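Residencia de traducción Aguiar
Informe de seguimiento para la Fundación Clestby
Mayo de 2019

Querida Eugénie:

Te debía este informe desde hace unas semanas y ya me lo has recordado con mucha paciencia, así que voy al grano (todo lo al grano que voy yo, que ya me conoces). Te cuento cómo va la residencia, en qué se ha ido el dinero y qué cosas siguen atascadas.

Lo primero, los traductores. Al final han venido tres, como decía la solicitud, aunque no los tres que decía la solicitud. Ludmila Tóth llegó en marzo con su novela húngara a medio traducir y se fue con el borrador entero, incluido ese capítulo de los refranes que le quitaba el sueño. Osvaldo Sales trabaja con poesía y va muchísimo más despacio, como tiene que ser: hay tardes que se le van enteras en dos versos y baja a cenar contentísimo. Y Gilmar Quintana ocupó la plaza que quedó libre por una baja de última hora. Me daba un poco de miedo, porque venía de la traducción técnica y nunca había hecho un libro de cuentos, pero qué oído tiene para los diálogos.

Los talleres con el instituto de Ekville han sido la alegría de la temporada. Habíamos prometido dos y hemos hecho dos, el primero sobre letras de canciones y el segundo sobre subtítulos. En el de canciones los chavales se pelearon un buen rato por un estribillo que rimaba en el original y no había manera de que rimara en español. Gilmar les dejó discutir hasta el timbre sin darles la solución, y todavía me paran por la calle para proponerme versiones. La profesora quiere repetir el curso que viene y yo también – ya te pediré algo para eso, avisada quedas.

Lo que ha salido peor es la lectura pública. La pusimos el mismo día que la fiesta del barrio de abajo, un despiste mío y de nadie más, y vino muy poca gente. Ludmila leyó igual, estupenda, y luego nos quedamos charlando hasta tarde sobre los tratamientos de cortesía en húngaro. La conversación fue magnífica, pero como acto público flojo, y así lo pongo. La próxima vez miro el calendario municipal antes de imprimir carteles.
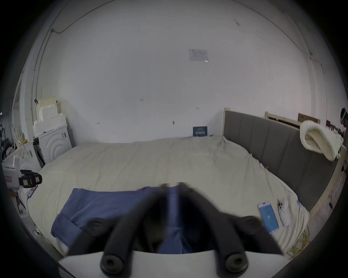 El alojamiento era la partida que más dudas os daba cuando aprobasteis el proyecto, y entiendo por qué: parece un capricho hasta que tienes a alguien trabajando seis semanas en un cuarto incómodo. El año anterior repartíamos a la gente por pisos prestados y se nos iba media mañana en llaves y autobuses. Ahora duermen y trabajan en la misma casa, y se nota en las páginas. Las camas son grandes, con sábanas en crema y ese cabecero gris tapizado, largo, con los extremos de madera clara, que Osvaldo Sales usa de respaldo para corregir pruebas en papel (tiene escritorio, ¡y bien bueno!, pero dice que los poemas se corrigen recostado). Falta mejorar la luz de lectura, que es escasa en cuanto cae la tarde.

De cuentas te adelanto lo gordo. Nos quedan 1.881 euros sin gastar, casi todo de viajes, porque Gilmar vino en tren desde bastante más cerca que la persona a la que sustituía. Me gustaría pasarlos a la edición del cuaderno final, si os parece bien, y para eso necesito un correo tuyo que diga que sí. Las facturas las lleva Osvaldo Holanda, que os mandará el detalle aparte con su hoja de cálculo de siempre. Si algo no cuadra, preguntadle a él antes que a mí y saldremos todos ganando.

El cuaderno lo va a editar Gromalura. Tenemos textos de los tres residentes y una selección de las traducciones de los alumnos, que hay que revisar con cariño y sin pasarse, porque si lo pulimos demasiado deja de sonar a ellos. Nos faltan los permisos de dos autores: uno ha contestado que sí de palabra y el otro no contesta. He escrito a su agente, he vuelto a escribir y mañana toca otra vez. Si no llega a tiempo, sacamos ese fragmento y metemos más poemas de Osvaldo, que tiene de sobra y estará encantado.

Para la siguiente convocatoria quiero cambiar el formulario, que pide un currículum larguísimo y apenas deja sitio para la muestra de traducción. Ludmila me ha pasado sus notas y tiene razón en casi todo. Te mando el borrador en cuanto lo tenga pasado a limpio, y dime también si vas a poder venir a la presentación del cuaderno, que hay cuarto para ti.

Un abrazo grande desde Ekville, y gracias otra vez por la paciencia.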